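About Us – Fagerlund Handling

Hi, I'm Tsegereda Kassa, and I run Fagerlund out of Flindurbridge with two colleagues. We write the house rules for people who teach robots everyday chores!

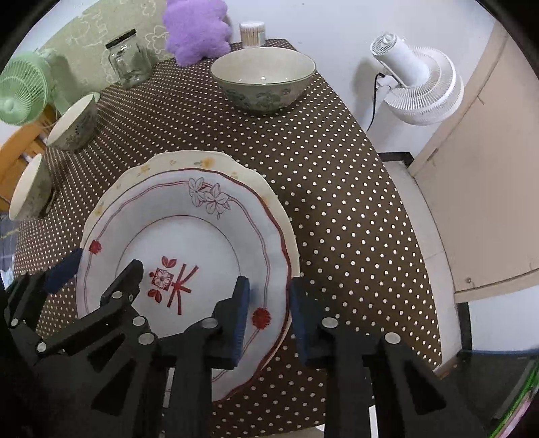 I got into this at Prellix, where every team had its own way of doing things and we'd argue over grip points all afternoon (fun, but slow). So I wrote our rules down, and they've grown to 8 pages. Check the pads before every session. Close slowly on anything that can chip. Say "stop" out loud and everybody stops – me included. Log the bad tries along with the good ones, please!

We train new crews in Fikovach over 3 mornings, mostly hands-on, with plenty of coffee. If your own rulebook needs a fresh pair of eyes, send it over. I love reading them, and I answer most mail on Sunday.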